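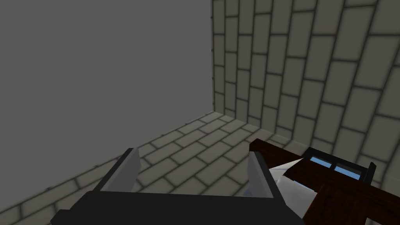 Flerow gripper in the sim room, fingers open, corner ahead.

I've had the Flerow on my bench since February and I like it a lot, but let me get the bad bit out first - the finger stop fault. On firmware 4 the jaws could ignore a stop command if it landed in the middle of a close. Mine did it twice in 30 runs! Miroslava Zeman at Osis traced it to a timer, and the patch is now on every unit we ship. Please run it in the simulator before you go near real hardware, and keep your hands out of the jaws while you do the update.

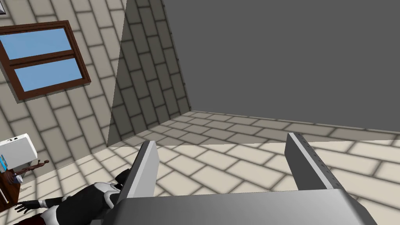
Will the patch wipe my saved grip settings?
Your settings stay put, but the speed limit goes back to the factory value, so set that again before your first run.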